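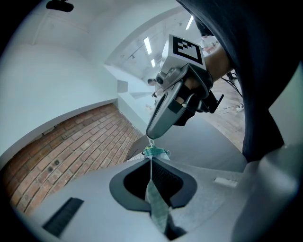

Patterned cloth in pale green and white, bunched at the top.

Washing and Line-Drying Small Printed Cloths

Applies to cotton napkins, tea towels and scarves. Silk and wool need a different method.

1. Test the dye. Press a damp white rag on an inside hem for 2 minutes. If color transfers, wash the piece alone in cold water.

2. Trim loose threads at the edges. Do not pull them. On fringed pieces, comb the fringe straight and put the cloth in a mesh bag.

3. Wash on a short cycle with half the usual detergent. Skip fabric softener -- it leaves a film that makes a towel less absorbent.

4. Untwist each piece before hanging. A cloth that dries twisted holds the creases, and pressing them out later takes steam.

5. Hang by the short edge with 2 pins, out of direct sun. Drying takes around 115 minutes indoors with a window open.

6. Iron on the wrong side while slightly damp. Fold in thirds and store flat.

Old rust marks will not come out with this method. Gráinne Moriarty's notes on stain removal are on the Hosow laundry page, updated in October.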